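The Old Tower Comes Out of the Cupboard

26 January 2023

So I've finally done it. After a whole winter of saying "I must look at that computer" every time I went to get the hoover out, I have dragged the old tower from the bottom of the cupboard under the stairs, given it a good wipe and started taking it to bits. My back has opinions about this. They don't make them that heavy any more, do they?

A bit of history for those of you who haven't been reading long. I bought it second-hand when we were still in the flat on Jullham Road, and it did me proud for years. All the early posts on here were typed on it, plus the accounts, plus a frankly embarrassing amount of a farming game I won't name. Then last July it started switching itself off in the middle of things. Never when I was doing the farming, you understand, only when I had an unsaved letter to the council open. I got a laptop, the tower went in the cupboard, and a bag of wrapping paper went on top of it.

What got me moving was a message from Kai Reinholz, who some of you will remember from the bread posts. Kai's nephew wants something to do his homework on and isn't fussy, and did I still have that old thing? Well, yes, I did! I looked up what the repair place in Sevholm would charge just to look at it and it was 50 quid before they'd even picked up a screwdriver. I thought, no, I'll have a go myself first.

The dust. Oh my word, the dust. I took the whole thing outside in my coat and went at it with a paintbrush and one of those rubber puffer things, and a grey cloud went off over next door's bins. I'd recommend doing this on a day with no washing out. I'd also recommend a scarf over your nose, because I was sneezing right through to teatime.

Once it's clean you can see it's all quite sensibly laid out in there. I'd always imagined the inside of a computer as a sort of spaghetti, and there is some spaghetti (the cables all want to be in the same corner) but most of it is just parts sitting in their places. The blue bits are the ones you're meant to take hold of, I think. I spent ages looking for a screw before I worked that out.

The bit that made me nervous was the processor. My plan was to lift it out, clean off the old paste, put on a fresh blob and see if that cured the switching off, the theory being that it was getting too hot and sulking. I ordered a tube of Clada paste, which came in a padded envelope big enough for a pair of shoes, and then I put the job off for 2 days and descaled the kettle instead.
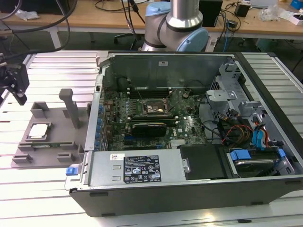
There's a little lever on the socket that you swing up before the chip will come out, and it takes more of a shove than feels decent. I watched the same video four times before trying it. The chip itself is such a small flat thing when you think what it does all day. Hold it by the edges, don't touch the underneath, and for heaven's sake put it somewhere safe and flat while you work - not on the arm of the sofa.

Cleaning off old paste is a job for kitchen roll, the proper alcohol and a bit of patience. Mine came off like dried toothpaste.

Next on the list is memory. I've found a pair of Nomura sticks online that are meant to fit, but the seller has them down as "tested, probably", so I've asked for a bit more detail. If anyone reading has a spare pair in a drawer, shout! I'm happy to swap for marmalade, of which I have far too much. Then it's back together, side on, and over to Kai's for a proper go with the homework.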